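Black backdrop

A black backdrop is a sheet of dark, low-reflectance material hung or laid behind a subject so that the area behind it records as black or near black. Black backdrops are used in still photography, film and video, theater, museum documentation and product work. Most are made of cloth, though paper, painted board and flocked film are also used. The term covers both temporary drapes and permanent installations such as painted studio walls.
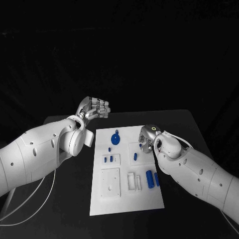
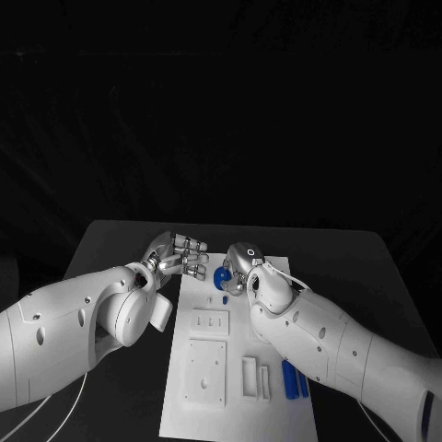
A black fabric backdrop behind a dark gray table with a white board on it.

Terminology

In theater, a black drape hung across the full width of the stage is called a backcloth or simply a "black." A narrow drape at the side of the stage is a leg, and a short horizontal one above it is a border. Photographers use "backdrop" and "background" for the same object, although some writers keep "background" for whatever appears behind the subject in the finished picture. A "sweep" is a backdrop that curves forward under the subject without a visible corner. A "flag" is a smaller piece of black cloth on a frame. It blocks light and is usually kept out of view of the camera.

Materials

Velvet has a dense cut pile that stands upright from a woven base. Light entering the pile is reflected from fiber to fiber and loses energy at each contact, so little of it returns to the camera. Cotton velvet is darker than most polyester velvet of the same weight, as the individual cotton fibers have less surface shine. It is also heavier and more expensive.

Velveteen has a shorter pile and is easier to cut and sew. It is common in small studios and in copy work.

Duvetyne, also sold as commando cloth in its heavier weights, is a brushed cotton fabric with a soft nap on one or both faces. It is cheap, hangs well and is often treated with a flame retardant. Under strong light it records as a dark gray.

Muslin and other plain weaves have no pile and reflect more light than napped cloth. They fold small and can be dyed at home, but creases are visible unless the cloth is steamed or stretched.

Seamless paper comes on rolls and gives an even surface with no weave. Black paper shows scuffs, dust and footprints readily, and the soiled length is normally cut off and thrown away.

Flocked film consists of short fibers glued upright to an adhesive sheet. It is used to line boxes, lens hoods and telescope tubes, and occasionally as a small backdrop for jewelry or coins.

Reflectance and tone

The tone of a backdrop in a picture depends on the reflectance of the material, the light reaching it and the exposure set for the subject. A black cloth with strong light on it can record lighter than a gray cloth left in shadow. Illumination from a small, unmodified source falls with the square of the distance, so doubling the distance from lamp to cloth reduces the light on the cloth to one quarter. In photographic terms this is a drop of 2 stops. The rule becomes less accurate close to large sources, such as softboxes, and in small rooms with pale walls.

Folds are the most common source of unwanted tone. The side of a fold facing a lamp returns more light than the side facing away, and the difference shows as a pale line or band. Cloth under tension shows fewer folds. In theater, folds are often wanted, and a drape may be sewn to a heading narrower than the flat cloth to produce regular fullness.

Pile direction also matters. Velvet viewed into the pile looks darker than velvet viewed along it. Where several widths are joined, all must run the same way or the joints will be visible as changes in tone. Stage velvet is usually hung with the pile running upward for this reason.

Hanging and support

Small backdrops are clamped to a crossbar between two stands. Larger ones are tied to a pipe or batten through grommets in a webbing heading. A chain or a length of pipe in a pocket along the bottom hem keeps the cloth straight. Tracks with sliding carriers allow the cloth to be drawn to one side.

For tabletop work, the cloth is either hung behind the table or brought forward over the surface. Hanging it clear of the table leaves the rear edge of the tabletop visible as a line or curve. Bringing it forward removes the edge but places the fabric directly under the subject, where lint and texture are more likely to be seen.

Lighting the subject

Dark subjects can merge with a black backdrop. A light placed behind and to one side of the subject produces a bright rim that marks the outline. Such lights are fitted with grids, snoots or barn doors so that stray light does not reach the cloth or the lens.

Pale subjects present the opposite difficulty. An averaging light meter pointed at a small white object in front of a large dark area will recommend too much exposure, and detail in the object may be lost. Common remedies are an incident meter, a spot reading from the object itself or negative exposure compensation. White surfaces near the cloth can also throw light back onto it.

Digital noise is most easily seen in areas just above black. Editors often lower the black point slightly so that cloth texture and noise both disappear. Excessive adjustment removes shadow detail from the subject as well.

Care and storage

Napped fabrics collect lint, hair and dust, which show as light specks. They are cleaned with a soft brush, a lint roller or a vacuum fitted with an upholstery head, worked in the direction of the pile. Water can remove some flame-retardant treatments, and treated cloth that has been washed may need to be treated and tested again before use in a public building.

Velvet is best stored hanging or rolled on a tube with the pile facing outward. Long storage in a folded state crushes the pile along the fold, and the resulting marks may be only partly removed by steam. Cotton cloth also fades. The change is usually toward brown, and old and new panels hung side by side seldom match.

See also

Chroma key
Cyclorama
Low-key lighting
Stage drapery
Tabletop photography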